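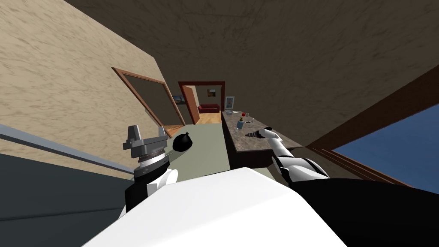

Equipment planning: simulation first, second arm later

The household handling project goes into the June budget round with a smaller hardware request than last year. Habibur Jayawardena has split it into two parts, and only the first needs a decision now.

Part one is compute. The kitchen task set runs entirely in simulation at present, with a two-armed robot working at a stone-topped counter among small items: a glass bowl, a tumbler-sized glass, a bottle. Each training run occupies a full workstation overnight. We have 2 workstations and a queue. The request is for a third machine of the same specification, plus storage. Rendering from the robot's own viewpoint takes up most of the disk space, and we have been deleting older runs to make room. A shared drive was considered and dropped on grounds of transfer speed.

Part two is the physical robot. Grundness and Skamholm have both supplied written quotations for a mobile base with two arms. The Grundness price includes grippers and a year of spares. The Skamholm price is lower but leaves out grippers, the charging dock and delivery to an upstairs room. Once those are added the gap is 1,570 pounds, still in Skamholm's favour. Neither figure covers the safety assessment, which has to be bought separately, or the floor work in the test kitchen.

Ashraful Mollah has asked that grippers be treated as their own budget line whichever supplier is chosen. The simulated robot has a different gripper on each arm, a squared parallel type on the left and a slender one on the right. If the physical arms come with a matched pair, some of the task set will have to be run again before the results can be compared. He puts the rerun at 65 hours of machine time. That is affordable with three workstations and awkward with two.

Points still open:

Spares. Fingertips wear out and are cheap. Wrist units are neither cheap nor quick to arrive, and Skamholm quotes 55 working days. One spare wrist should be in the first order.

Service contract. Zasby will maintain either make, but will not quote until the model is fixed. Last year's allowance has been carried forward as a placeholder.

Room. The test kitchen counter has a fixed height. The simulated counter should be set to match before part two goes out to order - at the moment the two differ, and reach figures taken from one cannot be used for the other.

Payment. Grundness wants a third on order. Skamholm invoices on delivery, which would move the cost into the next budget year.

Comments on part one should reach Habibur before the budget sheet closes. Part two will come back with final prices after the summer, and both quotations can be read in the project folder until then.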